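Part-time linen room assistant wanted, Isville

Posted by Ngaio Partington

Right, I've put this off for weeks because I hate writing adverts, so please forgive the rambling. I need another pair of hands in the linen room at Isville and I'd love them to be yours!

I run a small hire business that looks after table linen: white cloths mostly, plus napkins, runners and the odd bedspread for the guest houses up the hill. We supply village halls, wedding barns, two hotels in Dritstead and anyone who rings up in a panic because their daughter's christening is on Sunday and the trestle tables look a sight. I started it in my spare bedroom with a domestic iron and a great deal of swearing. We've now got a proper unit behind the garden centre, with big windows down one side, a rotary iron that I'm slightly in love with, and a kettle that is never cold.

There are three of us at the moment. Kilian Gisler does the washing and the van, Fathima Wickramasinghe does repairs and bookings, and I do the pressing, folding and checking along with whatever's left over. The trouble is that from April onwards the checking swallows me whole, and last summer I was still at it at ten at night with my supper on the windowsill. I'd like not to do that again.

So, the job. It's checking, folding and packing. Every cloth that comes back from the wash gets spread out flat on the big table and looked over before it goes anywhere near the iron. You're looking for candle wax, red wine that hasn't quite gone, lipstick, pulled threads, scorch marks, and those mysterious little grey dots we've all given up trying to explain. Then it's either pressed and folded or it goes in Fathima's basket with a safety pin in the bad bit. When the day's orders are ready you pack them, tick them off and stack them by the door for Kilian.

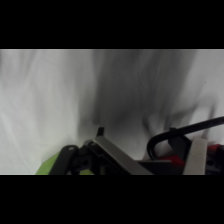 White cloth is harder to look at than people expect. It's all one colour until you've had your nose over it for a morning, and then you start seeing cream and green and grey depending on where the light's coming from and who is standing in it. Anything over the table throws a shadow, and a big dark one across the middle will swallow a tea stain whole, so you learn to shift yourself or shift the cloth and look again. Wide soft wrinkles like those I don't mind in the least, they go in one pass of the iron. A tiny dark speck like the one up on the right is the sort of thing I'd want you to stop at. It might be a bit of fluff, it might be a mark, and the only way to find out is to have a go at it with your fingernail. If it brushes off, carry on. If it doesn't, pin it.

You don't need any experience. Kiran Tomar, who left us to train as a nurse (we're very proud and also very cross), had never folded anything bigger than a tea towel when he started, and by the end he could do a banqueting cloth on his own with his arms out like a scarecrow. I'll teach you all of it. What I can't teach is patience, so if doing the same thing carefully for three hours makes you want to scream, this may not be your cup of tea. If you find it rather soothing, as I do, we'll get on like a house on fire.

Some practical bits:

Hours are 16 a week over four mornings, half past eight till half past twelve. Monday is our heaviest day after the weekend weddings, so I do need you for that one. The other three we can sort out between us, and school holidays can be talked about.

Pay is hourly and above the minimum wage. I'll tell you the exact figure when you get in touch, before you've gone to the bother of coming in. Holiday pay on top, obviously.

You'll be on your feet for most of it. There's a stool, and Fathima has brought in a very good mat for the floor, but the table is standing height. Packed bundles can be heavy. We use a trolley and you'll never be expected to lug them up stairs.

Reasonable eyesight, with glasses or without! I wear two pairs and am usually looking for one of them.

Please don't wear strong perfume or hand cream at work. It gets into the cloth and the brides notice.

The 7 bus from Dritstead stops at the garden centre, and there's free parking round the back by the compost.

We have the radio on and we take turns choosing the station. Kilian's turn is an acquired taste.

If you fancy it, ring the linen room any weekday morning and ask for me, or pop a note through the door with your name, your number and a few lines about yourself. I'm not bothered about a CV. Tell me what you've been doing lately and which mornings you could manage. I'll ask you in for a cup of tea and an hour at the table, paid, so you can see whether you like it before either of us decides anything.

I'd like someone to start before the end of April if at all possible. If you can't start until later, get in touch anyway and we'll see what we can do. And if you've already been in and spoken to Fathima about it, she has passed your name on and I'll be ringing you this week.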